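We use cookies to make this site work and to remember your settings. Accept all | Manage

quick one, lunch break, typing fast.

Day four of teaching with the hand grippers. Target was 200 demos before we pack up, I'm at 158. Not great! My wrist is done. The trick (Diễm Ninh told me this on day one and I ignored it) is to slow down right before you close the fingers. If you snatch, the policy learns to snatch. So half my first morning went in the bin.
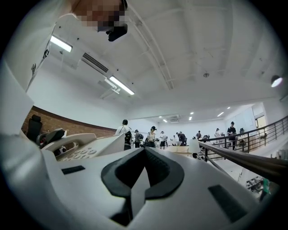 Other thing, keep your elbow in. Sounds dumb. But the path comes out so much smoother and I stop redoing the same reach over and over. Diễm has a whole speech about elbows, ask her.

Whole set is at 2,934 now with everybody's uploads merged, up on the Kekana drive. Needs to hit 2,980 before training kicks off in June. Should be fine if teh sync behaves. It did not behave yesterday, lost an hour to that.

Still want to try the remote arm setup and compare. My guess is hand demos win for anything fiddly and remote wins for my wrist. Will write up properly when I've had some sleep.

ok back to it, somebody's calling me over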